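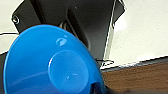 How to compare two grippers without fooling yourself

I've been swapping grippers on and off our arm for years now, and I still catch myself picking a favorite before I've run a single test. So this is the routine I use these days, and you can steal all of it.

Start with one object that's a bit of a pain. I like a plastic bowl, the shiny kind with a foot ring underneath. It's curved everywhere, it's slippery, and the rim is thin enough to show up a sloppy finger right away. Boxes make every gripper look good!

Next, mount the first gripper (mine was the Kozan two-finger) and run the wrist camera cable before you tighten anything. Turn the wrist all the way both directions by hand and watch the cable. If it pulls, fix it now - you will not want to stop halfway through.

Then write down your grip settings. Same closing speed, same force, same approach height for both grippers. I forgot this the first time and had to throw out a whole afternoon of runs (sorry, Hatice).

Now do 70 picks. Grab the bowl by the rim, lift it, tip it so the underside faces out, hold for 5 seconds, set it back down. Tipping is the part people skip, and it's where the Pilness fingers kept letting go on me. A straight lift tells you very little about how a grip handles twist.

Save the wrist video for every run, even the boring ones. Hatice Gezer set ours up so the clips are named by run number, and I can pull up a bad pick in seconds. Look at where the finger meets the rim just before a slip. Mine was usually touching too low.

Swap grippers, redo your tool offset (please don't skip that one) and run the same set again.

For what it's worth, I ended up keeping the Kozan on the arm. The Pilness is lighter and closes faster, and I'd still pick it for small parts. I'm trying softer pads on it next.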